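Lumham Help Desk — Hedlund import stops before end of file
Opened by: Tươi Tôn, Soft Goods Catalog
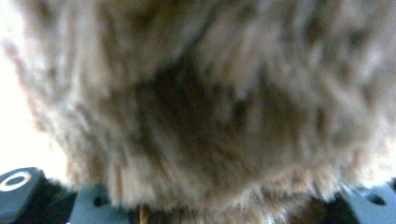 Problem
Nightly import from Hedlund into Grevier ends early. The source file has 1,000 rows; Grevier shows 985. Job status is "Complete" and no error is mailed out. Same result on a manual run.

Environment
Grevier client on Dedico workstation, screen width 1,920. Import profile "HED-STD". Source is comma-delimited text, one header line not included in the row count.

Log
10/26/06 — Ticket opened. Asked for source file and profile export. Both received.

Reran import with logging set to 4. Log lists the missing rows as "merged", so they are being read but not written as separate records.

Compared the missing rows against the rest. All have a line break inside the long description field. Field is quoted correctly in the source. Profile has "Honor quoted breaks" turned off.

Turned the option on and reran on the test server. 1,000 records written. Spot check of descriptions OK, line breaks kept.

User reports the category column is now blank on the test server. Cause: saving the profile resets the column map to default. Reloaded map from the export, saved again, reran. Category column filled.

Resolution
Option turned on and column map reloaded in production. Export a copy of the map before any profile change — the reset gives no warning.

Status: Pending, waiting on nightly run.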